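4.3 Handover from manual to recorded work

Read this section before the first shift with the Kelleo hand units. Showroom and stockroom staff keep their usual duties. The change is that tasks done by hand are now also recorded for the Lalen cell.

1. Put on both hand units and tighten the straps.
2. Check that the marker cubes are clean and uncovered.
3. Start the session and work at normal speed.
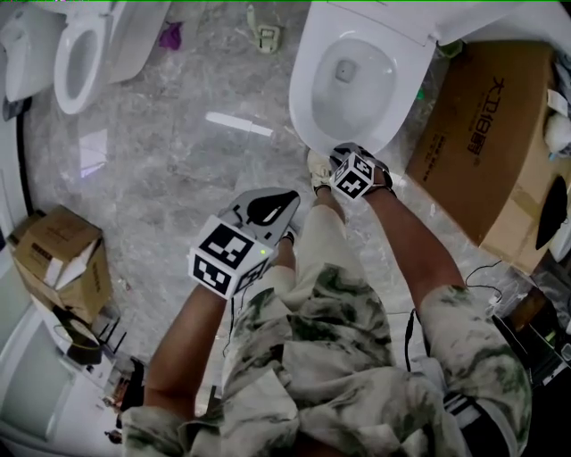
4. Stop after 52 minutes and take the units off. Breaks are paid and are not logged as idle time.
5. Enter the task code – not your name – in the session sheet.

Note: Session data is not used to rate staff. Questions about rosters or changed duties go to Beatriz Patrício.

Caution: Keep cables clear of your feet. Do not lift anything over 19 kg while wearing the units.

Caution: Once the cell takes over a task, staff stay outside the marked area until the stop light is on. Faults are reported to Ostap Tkachenko and the task goes back to manual work until cleared.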